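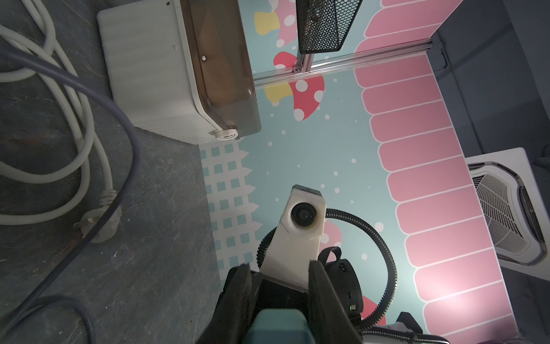

A brightly printed play mat.

Toy library gets its second home at Rillach hall
02/09/2023

I went along to the Rillach toy library's reopening last weekend thinking I'd stay ten minutes and grab a coffee. I got home at lunchtime with a marble run, two puzzles and a very tired four-year-old, so I suppose you could say it went well!

If you haven't heard, the library has moved out of the old shopfront on Dogbe Street (the one with the front step that every pram in town has had a fight with) and into the side room at Rillach hall. It's a much bigger space, it has its own door to the car park, and there's a ramp. I can't tell you how happy the ramp made people. One dad went up and down it twice with a double stroller just for the pleasure of it.

The collection now stands at 927 toys, games and dress-ups, and all of them can be borrowed for up to three weeks. My lot went straight for the ride-ons, which used to be stacked in a back cupboard and hardly ever got out. They have their own corner now and you can try one before you take it home. The baby things are near the door, the board games are up high, and the noisy stuff (drums, a toy accordion, something that moos) is on the far wall. I left the accordion where it was.

Membership is $31 a year for a family, same as before, and grandparents can be added to the card for nothing. I asked about that one because my mum does most of our borrowing and has been using my card on the sly for ages. There were 14 new families signed up by the time I left and the line was still going past the kitchen hatch.

Cisance, the hardware place out by the roundabout, gave the shelving, and Nuvo Bakery put on the morning tea. The cheese scones were gone before the speeches started. I had one and I'd like it on the record that I could have had three.

A few things are still being sorted out. The online catalogue is missing a lot of its photos, so some listings are just a name and a number, and the return chute won't be in until November. Until then you'll need to bring things back during opening hours and hand them over at the desk, with all the pieces counted please. The late fee for missing bits hasn't changed, and puzzles are still the worst for it. We once paid for a piece of sky that later came out of the vacuum cleaner.

They're also after donations, mainly wooden train track and anything for the under-twos. No soft toys, no batteries that have leaked, and give it all a wipe first. You can drop things at the hall whenever the library is open, or ask at the bakery counter and they'll pass on a small bag for you.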